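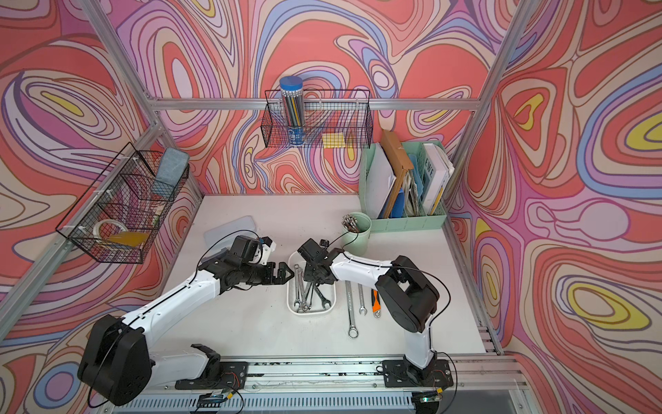

gente, fui ver a Eun-ji Kwak tocar violoncelo na adega Vanhove ontem à noite e ainda tô meio fora do ar. segue o fio

cheguei em cima da hora porque errei a entrada (a placa da Vanhove fica depois da curva, quem desenhou isso??) e só sobrou cadeira lá no fundo, do lado das barricas. acabou sendo o melhor lugar, o grave vinha pelo chão!

ela abriu com uma suíte de Bach, bem devagar, e depois emendou 2 peças de um compositor que eu nunca tinha ouvido, um tal de Dorko. a segunda é quase toda em pizzicato e um senhor na minha frente ficou batendo o pé fora do tempo o tempo inteiro

no intervalo tinha taça de tinto e uma tábua de queijos. tomei o branco também, pra comparar, né. o branco ganhou fácil

o ingresso saiu por 123 reais com a primeira taça incluída. achei justo, paguei mais que isso em show de estádio pra ver telão

ah, e ela toca sem partitura!! só colocou os óculos no bis, pra ler a dedicatória que tinha anotado num guardanapo

alguém perguntou do próximo: é em fevereiro, às 8 da noite, com o quarteto Desden. vão abrir pro jardim também, então cabem 700 pessoas, mas eu compraria logo

levem casaco. adega é fria, eu fui de sandália e sofri

se alguém achar gravação dessa peça do Dorko me manda, já procurei em tudo que é canto e só aparece um trechinho com som péssimo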